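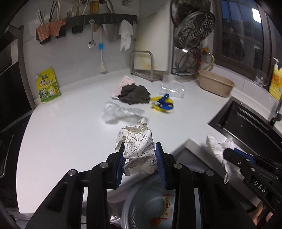 Clondetti Toft Single-Ring Crankset
Item no. 1768
Price: $99.00 (chainring included, bottom bracket sold separately)
Availability: in stock in 170 mm and 175 mm; 165 mm expected in August

Overview

The Toft is a two-piece single-ring crankset for hardtails and rigid trail bikes with a threaded 73 mm bottom bracket shell. The arms are forged aluminum. The steel spindle is 24 mm in diameter and is pressed permanently into the drive-side arm. The non-drive arm slides onto a splined section and is held by two pinch bolts, with a plastic preload cap to set bearing play.

Chainrings mount directly to the drive-side arm with three bolts. There is no separate spider, and four-bolt or five-bolt rings cannot be fitted. The supplied ring has 30 teeth in a narrow-wide profile. Rings with 26, 28, 32 and 34 teeth are listed as accessories.

The 26-tooth ring is meant for loaded touring and steep terrain. It sits on the same chainline as the larger rings, but the chain runs close to the arm boss in the smallest two rear cogs. Check clearance on the stand before riding.

Specifications

Arm material: forged aluminum, black anodized
Spindle: steel, 24 mm, hollow
Arm lengths: 165, 170, 175 mm
Chainline: 51 mm
Ring mount: three-bolt direct mount, Clondetti pattern
Supplied ring: 30T steel, narrow-wide
Chain compatibility: 10-, 11- and 12-speed
Pedal thread: 9/16 in x 20 TPI
Shell: BSA threaded, 73 mm (68 mm with supplied spacers)
Maximum ring size: 34T, subject to frame clearance

Frame fit

The 51 mm chainline suits most frames with 142 mm or 148 mm rear axle spacing. On 148 mm frames with short chainstays the 34T ring may contact the stay. Measure from the center of the seat tube to the inner face of the drive-side stay at the widest point of the ring, and compare that figure with the drawing in the manual. Frames built for 157 mm rear ends need a wider chainline than the Toft provides.

Press-fit shells require a third-party adapter for 24 mm spindles. We stock the Tistier threaded-together unit for this purpose. It has been installed in our workshop with the Toft and needs no extra spacers on a 92 mm shell.

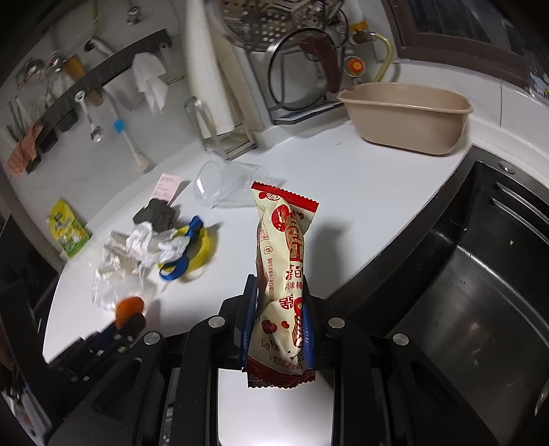
Single-serve snack packet, cream wrapper with red print.

Installation

1. Face and chase the shell if there is paint on the threads or the outer faces.
2. Grease the threads and install the bottom bracket cups. The drive-side cup has a left-hand thread. Torque both to 40 Nm.
3. Apply a thin film of grease to the spindle where it passes through the bearings. Keep grease off the chainring teeth.
4. Insert the spindle from the drive side. Light taps with a rubber mallet are acceptable. Stop if the spindle binds, and check that the inner sleeve is seated straight.
5. Fit the non-drive arm at 180 degrees to the drive-side arm. One spline is wider than the others and sets the position.
6. Tighten the preload cap by hand with the plastic key until lateral play is gone. The cap is not a structural part and will strip if a wrench is used.
7. Push the safety plate down until its pin drops into the hole in the spindle.
8. Tighten the pinch bolts alternately, in small steps, to 13 Nm. Recheck after the first ride.

Chainring bolts are supplied with threadlocker already applied. Torque is 5 Nm. Replace the bolts or clean them and apply fresh medium-strength compound each time the ring is changed.

Workshop notes

Halfdan Stougaard has the 170 mm version on his own hardtail with the 28T ring. Two items from his report, dated 2021-03-10, are worth passing on. The anodizing on the outer face of the arms wears through to bare metal where a shoe rubs. Clear protective film delays this. The steel ring is noticeably heavier than the aluminum alternative but showed little tooth wear after a winter of wet riding, and he sees no benefit in changing it before it is worn out.

A faint click under load in the first few rides usually comes from the pedal threads. Remove the pedals, grease the threads and refit at 35 Nm before taking the crankset apart.

In the box

Drive-side arm with spindle
Non-drive arm with pinch bolts and safety plate
30T steel chainring, fitted
Preload cap and plastic key
Three 2.5 mm spacers
Printed manual

Accessories

Toft direct-mount ring, steel: 26T, 28T, 32T, 34T
Toft direct-mount ring, aluminum: 30T, 32T
Clondetti BSA bottom bracket, 24 mm
Tistier press-fit bottom bracket, 24 mm, 92 mm shell
Privwood arm-end boots, pair, black or gray

Warranty

Two years against defects in material and workmanship. Chainrings, bearings and surface finish are wear items and are excluded. Arms with damaged pedal threads are not covered if the pedals were installed without grease or cross-threaded.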